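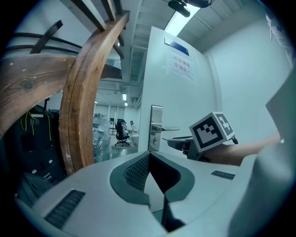
According to Danica, a recipe with a story in front of it is a recipe that doesn't trust itself, and she would like her lentil soup without the author's divorce.

I used to agree. I have scrolled past as many childhoods in the countryside as anyone, thumb going numb, onions already burning. But last November I inherited a box of cards from my aunt in Zeltinau, 70 of them, and every one is as bare as Danica could wish. "Flour, eggs, the usual. Bake until right." My aunt knew what the usual was. She took it with her.

I have now made her plum cake 7 times. It has been a brick, a pudding and, once, a sort of roof tile. What I'd give for a paragraph about the rainy afternoon she first made it, provided it mentioned the oven.

So I have come around to the chatter, or to part of it. Somewhere in the long ramble about a grandmother's kitchen there is usually a line admitting that the batter looks curdled at this stage and you shouldn't panic. That line is worth nearly everything else on the page. It never makes it into the numbered steps, where batter is always smooth and butter is always at room temperature, in a room I have yet to live in.

Danica says they could put the line in the steps and leave out grandma. Fine, they could. They could also stop telling me onions caramelize in 10 minutes, and I've been waiting on that one since college.

Meanwhile the eighth cake is in. I wrote on the back of the card this time: what the usual is, as far as I can guess, and that the dog wouldn't eat number four.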